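The Wire That Wasn't There

On a small fault, a long October, and what two engineers learned about loose ends

The first time it happened, Ingvild Tveit was eating a sandwich. She is quite sure of this, because she remembers putting it down on a stack of invoices and the invoices never quite recovering. Across the room one of the arms had stopped with its wrist turned at an angle she had never seen it choose, and the motor was making the thin, climbing whine of a machine that is pulling on something and has no idea that it is.

"I thought it was a bearing," she tells me, pouring coffee into a mug that says Skjelbred on the side in flaking letters. "I was so pleased. A bearing you can order."

It was a wire. A lead from a small solenoid had looped itself over the lead of its neighbor, the way necklaces do in a drawer, and when the arm lifted the one part it lifted the other as well, and then a third, and then the bin. The bin went a few inches into the air and came down on its corner. Parts skated over the table. The arm, which had been told to carry a solenoid to the tray, carried on toward the tray with whatever it still had, let go, and reported a job well done.

That last bit is the part that has kept Tveit up at night, and it is the reason I drove out to Nurville to see her and her colleague Jitendra Goel, who between them run the kitting cell at a company called Grivulel. Kitting, if you have never had cause to think about it, is the business of gathering all the little pieces that go into a bigger thing and setting them out together, so that the person (or machine) who builds the bigger thing doesn't have to go hunting. It is dull work and it is hard on the hands. Grivulel does it for makers of door locks, ticket gates and vending equipment, and a couple of years ago it began handing some of it over to arms.

Rigid parts gave them very little trouble. Circuit boards stay the shape they are. A wire harness is another animal altogether, and Goel, who came to robots from a first career repairing knitting machines and still talks about cable as though it were yarn, will tell you so at length if you let him. I let him. We stood at his bench for the better part of an hour while he draped a harness over his fingers and showed me how it would fall one way nine times and then, on the tenth, fold back and tuck its connector under itself.

"You can't say where it is," he said, quite fondly. "It's here, and it's also over there. Which part of it do you want me to pick up?"

The cell had been running for months by then on software from an outside supplier, a package called Nillgate, and the team had grown used to trusting it. Between the first of the month and the day of the bad one, the arms made 2,644 picks. Goel has since gone through the log for every one of them, mostly in the evenings, with the radio on. In 46 cases the arm had lifted more than it was asked to. Most of these were harmless: a second part rose a little way, slipped free and dropped back where it came from, and the kit went out correct. But in every single case the record said the same thing, which was that one part had been picked and one part had been placed. The gripper had closed on something. Something had been heavy enough to count. As far as the software was concerned, that was the end of the matter.

The bad one came on 1 Oct 2019, the opening day of a new count, and it is the incident people at Grivulel mean when they say "the thing with the sleeve." A technician had reached in to free a snagged harness. The cell was paused, and she had paused it properly, with the button she had been trained to use. What she had no way of seeing was that the harness was still under tension, caught at one end in the fingers and at the other under the rim of a bin. When she unhooked the bin end, the stretched cable snapped back, the connector caught in the knitted cuff of her sweater, and the arm, feeling a sudden change in load, gave a short corrective jerk. A pause, in that version of the software, held position. It held it with the motors on.

She was not badly hurt. She had a sore wrist and a ruined cuff, and she was back at work the next morning, a good deal crosser than she was injured. But Tveit shut the cell down that afternoon and it stayed down for three weeks, which in a business of that size is a very long time to have your most expensive equipment sitting under a sheet.

I asked her what those weeks had been like, and she got up and moved a plant from one side of the windowsill to the other before she answered. There had been phone calls from customers, she said, and some of them were kind. The kits were built by hand by anyone who could be spared, herself included, and she found she was slower than she had been in her twenties and a great deal slower than she had been telling people.

The repairs, when they came, were mostly humble ones. Pause now means that the arm lowers what it is holding, opens its fingers and cuts power to the joints, in that order, and a lamp comes on only when all of it is done. Sleeves are rolled or banded. There is a limit on pulling force that is set so low the arm sometimes gives up on parts that aren't caught at all, and Goel has decided he can live with that.

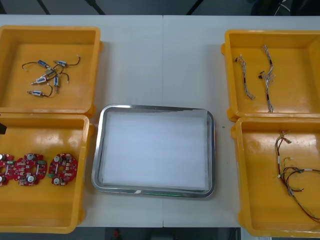

The slower change has been in how the parts are laid out before the arm ever moves. Goel used to believe that a good system should cope with whatever mess it was given, and I think a piece of him still does. These days he is more interested in the mess. He sets up trials with the leads crossed on purpose, some a little and some so badly that I'd have been tempted to throw the lot away, and he lets the arm try, and he writes down what came up with what. By the time of my visit he had done 581 of these trials in a lined notebook with a pencil tied to it. The arm now lifts a part a short way and waits. If the load is more than one part ought to weigh, or if it grows as the arm rises, the part goes back down and the arm tries from another side. After a few attempts it stops and asks for a person.

It asks for a person rather often. Tveit used to apologize for this when customers came through, and she has stopped. On the afternoon I was there the lamp came on while we were talking about her daughter's driving lessons, and she excused herself, pushed up her sleeves, checked the lamp a second time and went over to see what had caught on what. It took her a minute or two. Goel, at the other bench, already had his notebook open and was calling across to ask which end she had found it by.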